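The table came from Sharifi, the secondhand place by the river in Sterkovstead. It was two pale boards joined side by side, and the seam had never closed all the way. Nima Shokri had bought it in January, with the last of the money from her aunt's account, and her brother had carried one end up the stairs and complained about the other end.

She put the box on it first, then the cup. She had promised herself that the table would be clear by nine, and it was already past eight.
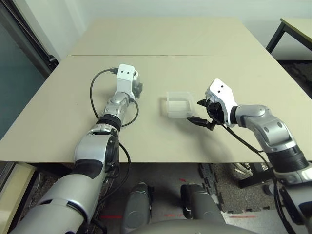
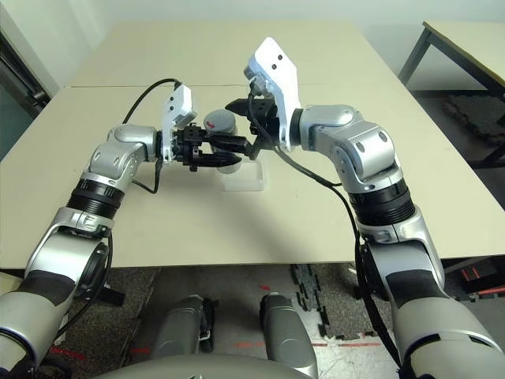
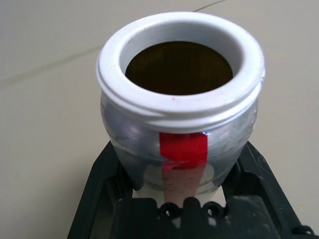
Her aunt had kept everything. Bindow, the firm that bought up the contents of houses, had sent two men with a van, and they took the beds, the wardrobe and the good chairs. They left the kitchen. One of them told Nima that kitchens weren't worth the gas. So she had packed it herself, in boxes from the Sokora market, and for 3 months the boxes had stood along the wall of her apartment with a blanket over them.

Now she was on the last one.

She had started with a system. Things to keep went to the left, things to give away went to the right, and anything she couldn't decide on went back in the box. By the second evening there were more things back in the box than out of it. Her brother said to throw the whole lot away. He said it on the phone, from 47 miles off, while eating something.

"You haven't even looked at it," she said.

"I grew up with it. I don't need to look at it."

"What about the tea things?"

He chewed for a while. "Are the tea things there?"

"Some of them."

"Well, keep those," he said.

The trouble was that her aunt had never used a thing for what it was made for. There was string in the teapot. There were buttons in the rice jar, and a bus ticket in with the buttons. The sugar had lived in a tin that said it was for nails. When Nima was small she had been sent to fetch the salt and had come back with a jar of thumbtacks, and her aunt had laughed until she had to sit down on the step.

She turned one of the lids over in her hand and tried it on a jar. It went halfway and stuck. She tried it on the next jar. Most of the lids in the house had belonged to something else, and her aunt had known which fit what, and had not written it down. Nima set the lid on the windowsill with the others.

At half past eight she made coffee and drank it standing up. The woman downstairs was running her vacuum cleaner, back and forth under the same spot, and then it stopped and a door closed. Nima rinsed her mug and went back to the box.

Under the newspaper at the bottom was an envelope. It had been folded in half and then in half again, and it was soft at the corners. She thought it might be money. Her aunt had left money in odd places, 5 dollars inside an oven glove, a roll of coins in a boot. Nima opened it and found a list.

It was in pencil, in the square handwriting her aunt used for shopping. The first line said *large jar, blue lid*. The second said *small jar, lid from the mustard*. It went on like that down the page and over onto the back. Some lines had been crossed out and written again. Near the end there was one that said *white lid – doesn't fit anything – keep*.

She read it through once at the table and once more by the window, where the lids were. Then she got the jars out again, all of them, including the ones she had already put to the right. The mustard lid went onto the small jar with a quarter turn. The blue one took some pushing. She worked down the list and checked each line with her thumb, and when a jar was missing she left its lid where it was.

The phone rang at five to nine.

"Did you throw it out?" her brother asked.

"No. She wrote the lids down."

"What lids?"

"All of them. Which lid goes on which jar. There's a whole list."

He didn't say anything. She could hear his television, and then she couldn't.

"Read it to me," he said.

So she read it to him. He stopped her at the blue lid, and said that was the pickle jar, the one he had dropped on the back porch, and it had bounced. She said it couldn't have bounced. He said he had been there and it had bounced twice. She picked up the jar and looked at the bottom of it. There was a chip in the glass, down near the base, worn smooth.

"It's chipped," she said.

"That was me."

She read him the rest. When she got to the white lid he asked whether she had it, and she moved the others aside until she found it behind the curtain. It was smaller than she had expected.

"What does it fit?" he asked.

"Nothing. It says so."

"Keep it anyway."

"It says that too," said Nima.

He told her he could come up at the end of the month and take half of the jars, if she wanted the space. He would need boxes. She said she had boxes. After they hung up she folded the list along its old creases and put it in the teapot, on top of the string, and started wiping down the shelf.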